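Korora turf job, workshop notebook
October, 7:40 am

First full wetting test on the practice pitch sample bed and I am so pleased with it! We laid the shock pad offcuts over the new drainage layer yesterday, and Refilwe had the sprinkler rig going before I'd even found my boots. She put 230 liters through the bed in one go and the surface cleared fast – no ponding at the low corner, which was the bit I'd been fretting over since the Hevari site visit.

Ball roll next. Olga cut a new ramp for the hockey balls (the old one had a lip in it, and I should have caught that weeks ago). Runs along the seam look the same as runs across it, at least to my eye. She wants more of them before she'll say so in writing. Fair enough.
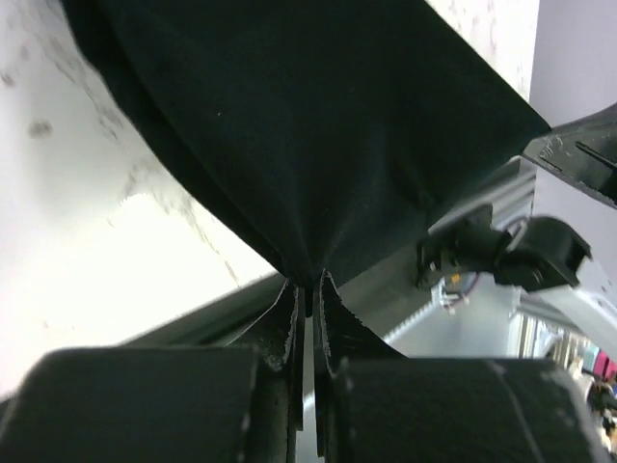 Photo: Parisa Golestani / Mindlow

Adalberto sent over his revised levels for the east sideline. He's moved the channel drain out past the run-off, so players never cross the grate. Lovely change, and it saves us relocating the irrigation pit too. The pump schedule still needs checking against his pipe run – the tank is drawn at 3,000 liters on one sheet and blank on the other.

Things I want to try before the pad order goes in:

1. Repeat the wetting test with the bed tilted to the actual crossfall. Today it was a touch steep.

2. Glue a seam in the cold, first thing, and pull it after lunch. Thomas thinks the adhesive can take up to 4 hours at this time of year.
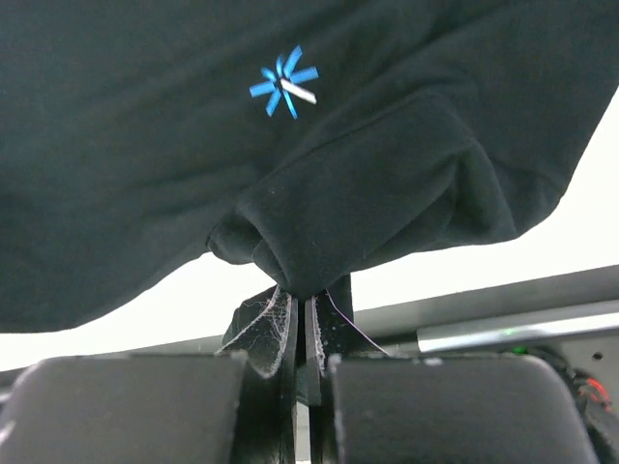 3. Swap in the Kordestani pad under panel 533 and drop the weight on it. I've been dying to see how it compares.

Thomas has the drop rig until noon. Ask him for the spare clamp.

Share 4 · 2 comments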